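Informe de avance para la Fundación Herkel
Programa de desayunos escolares Brendano, octubre

¡Empezamos el curso con muy buen pie! Las 2 escuelas de Lollholm ya sirven desayuno antes de la primera clase, y en la de arriba hubo que añadir mesas porque también se apuntaron los mayores. Son 100 alumnos inscritos, justo la meta que nos habíamos puesto para fin de año.

De los 2,000 euros de la segunda entrega, la mayor parte se fue en alimentos y el resto en vajilla. Panadería Mohamedi nos mantiene el precio del año pasado (una alegría enorme) y entrega a las siete y media.

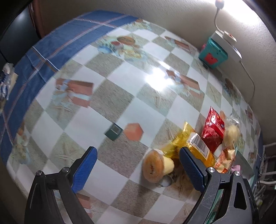

Lo que más nos ilusiona es el cambio en las aulas: las maestras cuentan que llegan menos niños tarde y que la primera hora rinde mucho más. Seguimos con dos pendientes, la fruta fresca, que sube de precio cada mes, y el permiso sanitario de la cocina pequeña, ya solicitado.

Para el próximo periodo queremos abrir un taller de cocina con las familias. Enviaremos el presupuesto junto con las facturas.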